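首页 课程 学生项目 下载 联系

软的东西怎么包装：水气球、塑料袋和小剪刀

包装基础课 项目报告
Lultwood学院，809教室
作者：Marisa Mazza
同组：Gerrit Hermans

一、题目是怎么来的

我们这门课的前半部分都在包装硬的东西，比如杯子、盒子、木块。硬的东西有固定的形状，量好尺寸，画好展开图，纸盒就可以做出来。到了十月，老师请每个小组自己选一件“不听话”的东西。Gerrit想选生鸡蛋，可是已经有两个小组选了鸡蛋。我小时候在Gomville过夏天，常常和表弟玩水气球，所以我提出用装满水的气球。Gerrit先不同意，他说这不是商品。后来我们讨论了一个晚上，他同意了，条件是由我来擦桌子。

水气球有几个特点，对我们的课很合适。它很重，但是皮很薄。它放在桌上的时候，下面变宽，上面变窄。用手按一个地方，另外一个地方就会鼓起来。我们觉得，如果能把水气球包好，再安全地打开，那么包装别的软东西也会容易一些，例如一袋汤，或者一块很湿的豆腐。

二、材料

我们尽量用普通的材料，都是在超市和文具店可以买到的。

气球：浅蓝色，每个装200毫升水，口上打一个结。
塑料袋：半透明的薄袋子，没有提手。
毛巾：灰色，旧的，用来吸水。
剪刀：一把很小的剪刀，黄色的把手，刀尖短。
瓶子：一个棕色的瓶子，当作比较高度的东西。
本子和铅笔：写记录。

气球一共买了30个。第一天我们很浪费，灌水的时候就破了几个，因为水龙头开得太大。Gerrit后来用漏斗，先把气球的口套在漏斗上，用手指压住，再慢慢倒水。这个办法很慢，可是桌子和袖子都是干的。

三、包装的方法

我们比较了三种方法。

第一种方法是把气球放进袋子里，然后在上面打结。这是最普通的想法，卖金鱼的人也是这样做的。缺点是袋子里面有很多空气，气球在里面滚来滚去，拿起来的时候重量会突然跑到一边。

第二种方法是把袋子从上面盖下来，像给气球戴一顶帽子，再把上面多余的塑料收在一起，拧成一个脖子。这样做的时候，气球的底部留在外面，直接站在桌面上。优点是袋子和气球贴得比较紧，缺点是它不能用来提，只能用来保护上半部分和固定方向。

第三种方法是用两个袋子，一个从下面，一个从上面，中间重叠。它最结实，但是用的塑料最多，打开也最麻烦。

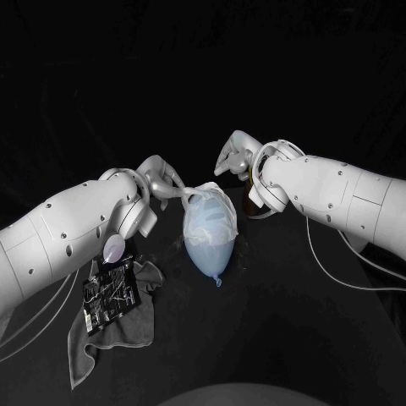 拧脖子的时候，力气的方向很重要。如果一边拧一边往上拉，塑料会变得很薄，有时候会裂开。如果只拧不拉，皱纹就比较松，放手以后会自己转回去一点。我的习惯是先把皱纹捏平，再拧，最后打一个小的结。Gerrit喜欢一次拧完。他的结比我的紧，可是后来要打开的时候，也是他的结最难打开。

我们还发现桌面的材料有影响。深色的桌面很滑，塑料膜碰到它的时候会粘住一点，移动气球要先把膜轻轻提起来。在毛巾上面做就没有这个问题，可是毛巾不平，气球容易歪。最后我们决定，包装在桌面上做，毛巾放在旁边。

老师在星期四来看我们的工作，他问为什么要在桌上放一个瓶子。Gerrit回答说，瓶子的高度不会变，所以看着瓶子就知道气球有没有塌下去。老师觉得这个回答可以，但是他建议我们也画一条铅笔线在纸上，因为眼睛的角度会骗人。我们照他的建议画了线，写在本子的第二部分。

四、怎么打开

很多包装的作业只写到包好为止。我认为打开也是包装的一部分。我的祖母手指不太好，她买来的东西常常打不开，最后用厨房的大刀，我每次看了都很害怕。所以我们把一半的时间给了“打开”这件事。

用手解开结是最安全的，但是湿的塑料很滑，结又小，指甲短的人很难做到。用牙齿当然不可以。用大剪刀的问题是刀太长，刀尖在袋子里面看不见的地方，很容易碰到气球。我们从Mancuso文具店买了一把小剪刀，就是绣花的人用的那一类。它的刀短，剪一次只能剪开一点点，正好适合我们的目的。

拿剪刀也有讲究。给别人递剪刀的时候，应该让对方先拿到把手，刀尖不要对着人，也不要对着气球。我们在组里规定，剪刀不用的时候要合上，放在离气球远的一边。

剪的位置要选在结的下面、气球的上面，中间至少要有一个手指的宽度。如果脖子拧得太低，就没有这个宽度，只好把结剪掉，再慢慢把塑料转开。这一点我们在开始的时候没有想到，所以后来改了包装的方法：脖子要留长一些。虽然多用了一点塑料，但是打开的时候心里很平静。

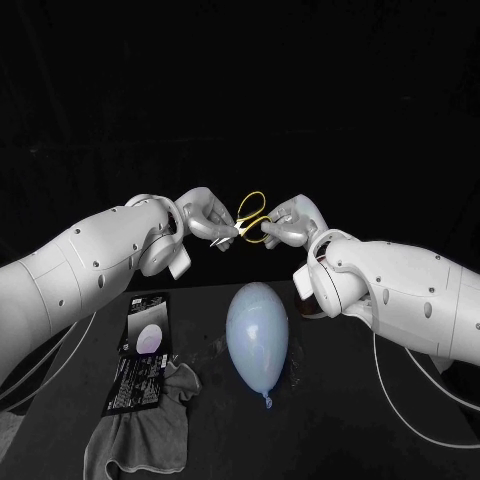
不用剪刀，可以在袋子上事先做一个撕口吗？

在厚一点的袋子上可以，在我们用的薄袋子上效果不好。我们试过在边上剪一个小口，拧脖子的时候裂口就自己变长了，有一次一直裂到气球旁边。如果把小口放在脖子的最上面，它不会受力，但是撕开以后离气球还很远，帮助不大。

五、结果和讨论

三种方法里面，我们选了第二种作为最后的方案，再加一个矮的纸圈放在气球下面。纸圈代替了塑料袋的底部，气球不会滚，也看得见下面有没有漏水。纸圈是用做纸盒剩下来的硬纸做的，高度改过两次。太高的时候，边会压到气球的皮；太低的时候，气球会从上面滑出去。

第一种方法也不是完全不好。如果要提着走路，它还是最方便。Gerrit提着一个这样的袋子从教室走到楼下，再走回来，气球没有破，可是他说手一直在晃，像提着一只动物。

我们也算了材料的钱。同学们建议想象一个大的订单，所以我们按照2000件来算。第三种方法的塑料要用两倍，差别在一件上面看不出来，在一个大订单上面就很清楚了。老师在Gellness网站上给我们找了一个计算表，里面还有人工的时间，我们没有填完，因为我们做得太慢，这个时间不能代表工厂里的速度。

有几个地方我们做得不够。第一，水的温度没有记录。Gerrit认为温水会让气球变软，我没有感觉到，但是我们没有数据，所以不能说谁对。第二，我们只用了一种气球，别的牌子也许皮更厚。第三，放一个晚上以后会怎样，我们只看过一次。早上气球还在，纸圈有一点湿，不知道是漏水还是空气里的水。

六、分工

Marisa Mazza：包装方法的比较，打开的部分，写报告，擦桌子。
Gerrit Hermans：灌水，纸圈，记录本，材料的价钱。

报告的中文由我写，感谢语言中心的老师改了我的量词。纸圈的展开图在记录本的最后一页，需要的同学可以到809教室的柜子里拿，用完请放回第二层。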